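Folding black T-shirts so they stack square

peatbarrow
Started on the drawer in the spare room in April and I'm still at it. Most of what I own is black T-shirts and I can't get a pile of them to stay level. I lay each one flat, sleeves in, then bring the bottom up, and it always comes out wider at the hem than at the collar. Is that the shirt or me?

Kalkidan Woldegiorgis
Both, probably. Cheap shirts twist at the side seams after a few washes, so the two halves don't match any more. Lay it with the collar away from you and line up the shoulders. Ignore the side seams.

ninebob
Disagree about ignoring the seams. If the seams are out, the fold is out. I pull mine straight before I do anything else.

Kalkidan Woldegiorgis
You can pull a Tulari tee as straight as you like, it goes back as soon as you let go. I've got 8 of them and they all do it.

marrow_and_sons
What are you folding on? I used the bed for years and it was hopeless. A table is far better, with something smooth over it. I bought a Cliltska folding board as well and gave it away. It's made for one size of shirt and I'm not that size.

peatbarrow
The bed, yes. I'll try the kitchen table.

ninebob
The board is fine if you're doing 15 at a time. For two or three I wouldn't get it out.

tansy_b
Pulling the cloth tight between two points before you lay it down is what sorted mine. Have a look through these. Black shirts on a brown tabletop.
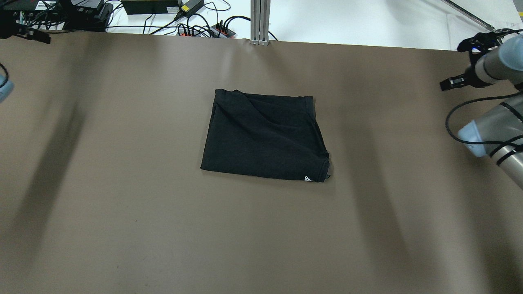
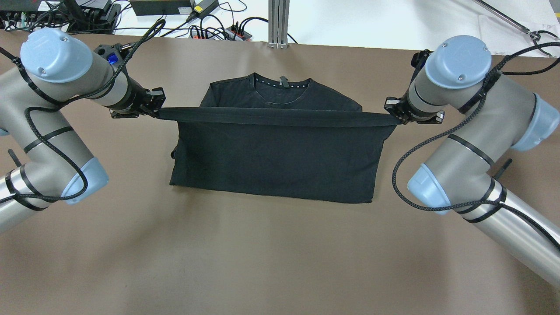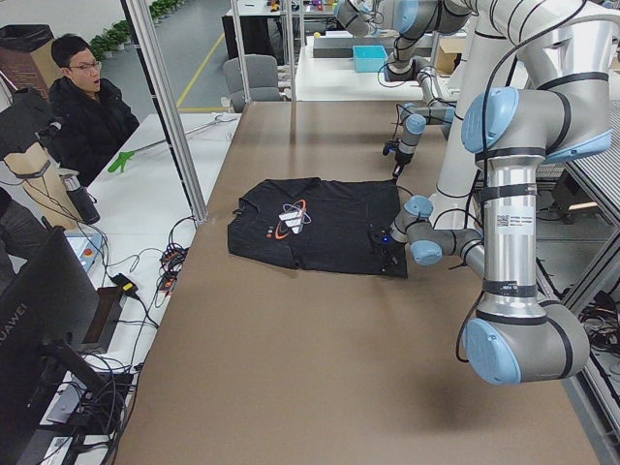
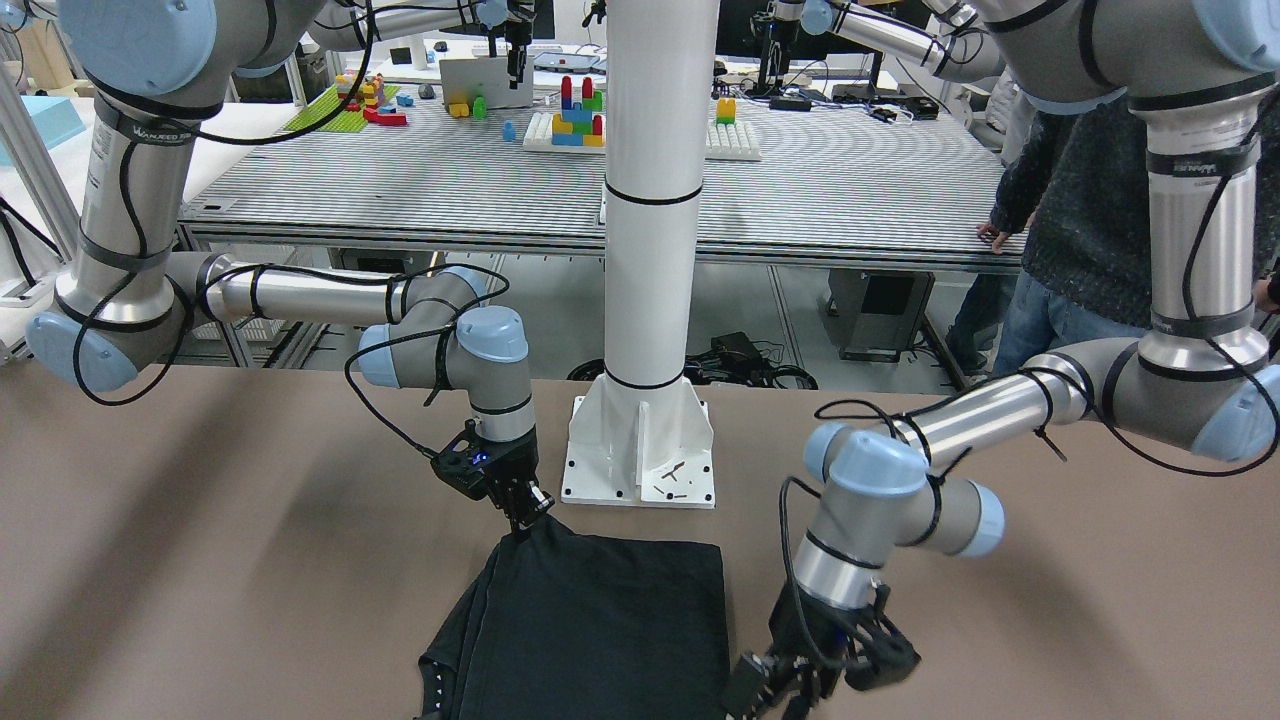
Keep the tension even on both sides and put the whole edge down in one go. If one hand gets there first you get a crease running off at an angle and the next fold makes it worse.

ninebob
So, pulling it straight. Which is what I said.

Kalkidan Woldegiorgis
Pulling the fold straight, not the seams. I've no quarrel with that.

marrow_and_sons
Does anyone turn printed ones inside out? I stopped because the necks were going baggy, but now the prints stick to each other in the drawer.

tansy_b
Inside out for the wash, right way round for the drawer. Put the print on the inside of the fold only if it's an old one you don't care about.

peatbarrow
Tried it on the kitchen table. Took me 10 minutes for the first four and they're better, though the hem is still a bit wide. I've been folding in half from the bottom. Should it be thirds?

Kalkidan Woldegiorgis
Depends how deep the drawer is. Mine's a Lerex and halves won't fit, so thirds.

ninebob
Halves. Thirds leaves a lump in the middle and the pile leans.

marrow_and_sons
Thirds here too, and I stand them on edge so it doesn't matter if they lean. Measure the drawer first, peatbarrow, then decide.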